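A thread about doing the washing by hand for a whole month, because I have become the sort of person who has Opinions about soap and I need somewhere to put them 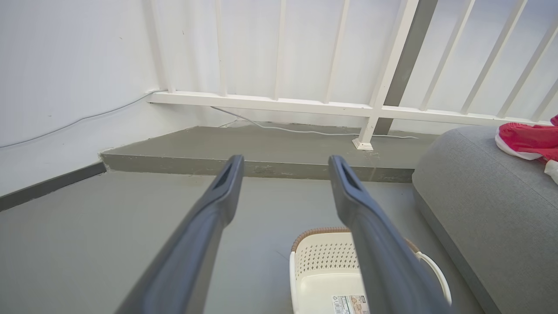
So the machine packed up at the start of October. It was a Josier, older than my tenancy, and it went with a bang and a smell of hot rubber. The landlord said two weeks. It was five. I'm not even cross any more, I had a brilliant time!

First thing I learned: most of it is soaking. I spent the first few days scrubbing like someone in a period drama and my wrists were ruined. Then I left a load of tea towels in the tub overnight by accident and in the morning they needed a swish and that was that.

Second thing: you need far less soap than you think. I was using the same scoop I'd used for the machine and rinsing for ever. A dessert spoon does a whole tub of shirts. If the water is still cloudy after the second rinse you've overdone it, use half next time.

Someone asked which soap. I tried two. Pillovel flakes, which smell like my gran's airing cupboard (lovely, but they need properly hot water or you get little bits stuck in your socks), and Mamurel, which is a liquid and much less romantic and I used it for nearly everything.

The flakes are still my favourite for wool. Dissolve them in a jug first, top up with cold until it feels like nothing on your hand, then in with the jumper. Press it, don't rub it. I did my big green cardigan this way and it came out softer than when I bought it. I made everyone at work feel the sleeve.

Wringing! I had no idea there was a right way. Jeans: fold in half lengthways, loop them round the bath tap and twist the two ends together. You get a ridiculous amount of water out. Check your tap is solid first. Mine wobbles a bit now.

Jumpers you don't twist at all. Lay them on a dry towel, roll the whole thing up like a Swiss roll and kneel on it. I kneel on mine while I'm on the phone. Unroll, pull it back into shape, dry it flat.

Bedding is the hard one, I won't pretend otherwise. A wet double duvet cover weighs as much as a child and has the same attitude to being lifted out of a bath. I did it once with my trousers rolled up, treading it like grapes, and after that I took the sheets to the launderette on the corner.

Which is a treat in its own right. It's called Yusuf, just that, in red letters over the door. 69 minutes for a big wash, there's a radio going, and the bench is warm because it backs on to the dryers. I read most of a novel in there. I may keep going.

Water, for the people asking. My bath tub load, wash plus two rinses, came to 60 litres, which I measured with a bucket one evening when there was nothing on telly. I don't know what the Josier used. Less, maybe? I'm not claiming to have saved the planet.

Drying is all about air. I had the rack in the bedroom for a week with the window shut and everything smelled of pond. Moved it to the landing, opened the window at each end, dry by teatime. Leave gaps between things. Shirts go on hangers, buttoned at the neck, and then you hardly need to iron them.

Stains, quick ones. Blood: cold water and plain soap, straight away. Grease: washing-up liquid rubbed in with a thumb, leave it for the length of a cup of tea. Turmeric: hang it in the sun and hope. I have a shirt that's been hoping since the summer.

A reply says all this sounds like a huge faff. It is a bit! But I did a small load most evenings with the radio on and it never piled up. With the machine I used to save everything for one go and then resent it all day.

I also wear things more times now before they get washed. Jeans especially. I had been washing jeans because they'd been on the floor.

Hands - get some gloves, or get a fat tub of hand cream and keep it by the sink. My knuckles were like bark by the second week. Lined gloves are the nice ones.

The new machine is in now and yes, I used it the same night, for towels and the duvet cover, and sat on the kitchen floor watching it go round. But the woollies and my good shirts are staying in the tub.

Will do another thread on mending if anyone wants it. I've got as far as darning one sock and it looks like a bird's nest, so if you know how to stop the edges puckering please tell me!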